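Part 6: Setting up the bag task

If you've followed me this far you have an arm that moves, a gripper that closes when you tell it to, and a white table in a pale enclosure. Now we get to the bit I enjoy most, which is teaching the thing to deal with a floppy bag. This section covers the Poltow bag task as I run it on my own bench at Dristhorpe. You'll need the recording software from Part 4 and a good hour without interruptions.

The idea behind the method is simple enough. A bag never lies the same way twice, so we don't try to give the policy a model of the bag. We record lots of short runs by hand, mark the moments where the handles go tight, and let the training lean harder on those moments than on the dull stretches in between. I call those marks "tension tags", and you'll be setting them yourself in step 5.

1. Clear the table and give it a wipe. Small specks don't seem to bother the policy, but sticky patches do, as the cloth drags on them.

2. Lay the bag down with the opening towards the fixed camera. Don't fuss over it! I used to smooth mine flat before every run and ended up with a policy that only knew about tidy bags (three evenings gone). Let it crumple.

3. Bring the gripper down over the handles and close it at low force. You want both handles in the jaws before you lift.

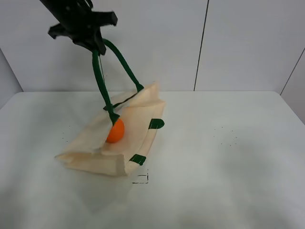 Reading time for this section: 6 min

Note: both handles in the jaws, bag still mostly down on the table. I count that as a good grasp even though one side of the cloth is a complete mess. If you only catch one handle, open up, back off and go again, and keep the failed try in the recording. Those are worth having.

4. Raise the gripper slowly until the handles pull straight, then stop. My lift speed is set to 14 in the Stisholm control panel, which feels painfully slow the first time you watch it. Leave it there. When I went faster the bag swung, and a swinging bag gives you blurry frames at just the point where you want sharp ones.

5. Press T the moment the slack goes out of the handles. That's your tension tag. You can shift it afterwards in the viewer, so don't panic if your thumb is late (mine always is).

Caution: keep your hands outside the enclosure from step 3 until the gripper is parked again. A slow arm can still give you a nasty pinch, and the stop button should be within reach the whole time.

6. Watch how the mouth of the bag behaves as it comes up. With a thin bag it tends to fall open a bit on one side, and that gap is what the next stage of the task is going to aim for.

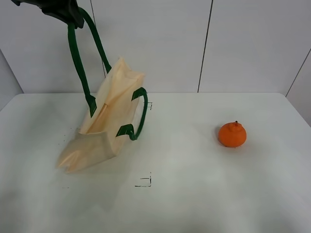
So don't lift it clear of the table. I know it's tempting, and it looks far more impressive, but with the bottom still touching you get a bit of support and the bag can't twist round on its handles. I tried both ways over a wet November. The fully lifted runs came out worse on every fruit I put in front of them, and I haven't gone back.

7. Save the run, lower the gripper, open the jaws and let the bag drop however it likes. That's your next starting position sorted.

How many runs do you need? I trained my first decent policy on 259, and the one I use now on 479. The bigger set helped mostly with odd starting folds. On easy starts I could hardly tell the two apart, so if you're short of time, stop at the smaller number and spend the evening checking your tags instead.

Note: if training stalls early on, open the tag file and look for runs with no T press at all. The El Fassi loader skips them without a word of warning, and I once lost a whole batch that way. There's a check you can switch on under Options, then Strict tags. Do that before you start Part 7.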